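Stenivside Potters' Guild Questions "Lifetime" Glaze Claims Ahead of February Fair

STENIVSIDE — The Stenivside Potters' Guild will no longer let sellers at its winter fair use the words "lifetime glaze" on signs, tags or table cards unless they can show how the claim was tested. The rule takes effect with the February fair and covers all 50 tables.

The Guild has heard the lifetime claim a great deal in the past two years. It has seen very little to back it up. Most of the test sheets handed in last season came down to a maker washing a mug by hand for a few weeks and finding it still looked fine. That is a pleasant result, but a few weeks is a long way from a lifetime.

Shoppers have been told that a darker glaze hides wear, that a matte surface is tougher than a shiny one, and that a higher price means a longer firing. The Guild has found no good reason to accept any of these as a general rule. A glaze that suits one clay body can craze on another, and the color will not tell you which you are buying.

Under the new rule, a seller who wants to make a durability claim must submit 2 finished pieces from the same batch. One goes through repeated dishwasher cycles at the Jirna Street studio. The other is kept back for comparison. Results will be posted at the door, including the dull ones.

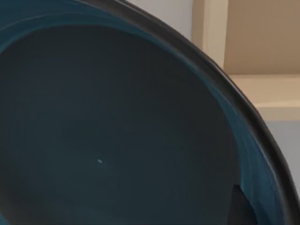

Page last modified: Sunday, 6:50 p.m.

Bowls deserve the closest look. Food sits in them, spoons scrape them, and a deep one with a dark, matte interior can be hard to judge under hall lighting. The Guild suggests carrying a piece to a window and running a fingertip over the inside before paying.

Trilen, which supplies glaze to many local makers, has offered the Guild a printed guide to its own products. The Guild will put copies on the front desk but does not count a supplier's guide as a test. Huamán Kiln Works has agreed to fire a set of plain control tiles at cost.

The fair opens at 10 a.m. in the Stenivside Grange Hall. Admission is free. Sellers can pick up the claim form at the Jirna Street studio during open hours — forms turned in on the morning of the fair will not be accepted.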